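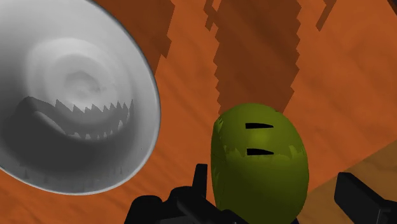 Simulated wrist view in Fluvilura: gripper fingers on either side of the green object, dish to the left.

Setting up a pick-and-place task in Fluvilura

This page covers the tabletop task that comes with the Fluvilura simulator kit from Maddocks. You need a licensed copy and 3 GB of free disk space. The kit costs $621, with updates included until August.

1. Open the Tabletop folder and load the dish task. The table, the dish and the green object load together.

2. Switch to the wrist view. The dish should be on the left and the object right of center.

3. Set the approach speed to 40 percent. Full speed is fine later, but the fingers tend to clip the object on a first run.

4. Lower the arm until there is a finger on each side of the object. Check the gap in the side view as well.

5. Close the gripper, lift, move over the dish and release.

6. Save the run. For a training set, we use 300 runs with the object start position set to Random.

Shadow edges look jagged at the default setting. Go to Render, then Shadows, and choose High if you want them smoother. Each run will take longer to save.

If the object slips during the lift, raise the finger friction one step and try again.

Written by Fotis Zervas, Laninbridge. Last updated 6 February 2023.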